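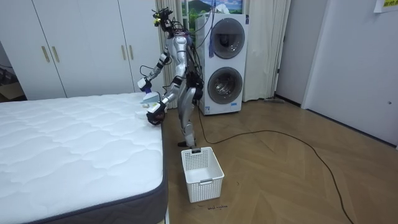
Bed and laundry corner, Pomside flat

I have read 506 posts that claim a bedroom and a laundry room can share the same few square feet without either one suffering. I doubt it. The listing for our place in Pliltstead called this arrangement "integrated." I would call it a mattress next to a washer. Judge from the gallery, and click through to the Griltby apartment if you want to see the same idea with a door.

The quilting is my first complaint. It looks great in a showroom and then every seam becomes a place for lint to settle. The Marchetti guide says a vacuum is the only way to clean a quilted top. I paid $159 for one and still reach for the cheap tools when all I want gone is one clump of fuzz.

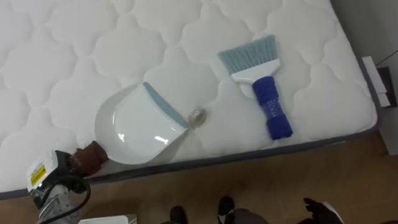 Dustpan and hand brush on the quilted top, with a small gray clump by the lip of the pan.

A dustpan on a bed will bother some people. It bothered me too. Keep a separate one for the floor and get over it, or don't, but I wouldn't spend another $159 to avoid the question.

As for the white plastic basket, every storage blog says it should live beside the bed, and I was ready to argue. The gap between the mattress and the machines is narrow, and a basket takes up a good part of what's left.
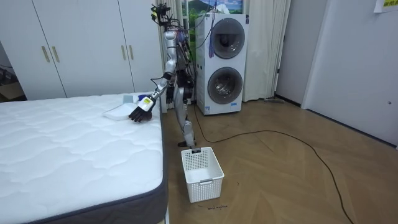 Still, the grid sides let air through, and the slot handle is easy to grab. I looked at 2 cloth hampers before settling on plastic and both sagged. So the basket stays, grudgingly.

Folding on the mattress is another tip I don't fully buy. It's fine for small cloths. Try a fitted sheet and you lose the whole evening.

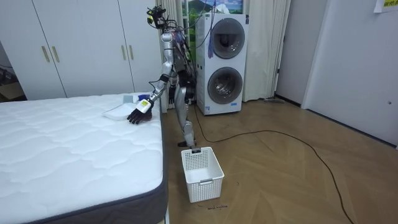

The stacked washer-dryer I have less to say against. It goes up instead of out, and with two round doors one over the other you aren't giving up any more floor. Whether that makes up for sleeping beside a spin cycle is another matter. A comment under my December post said you stop hearing it after a month. I haven't.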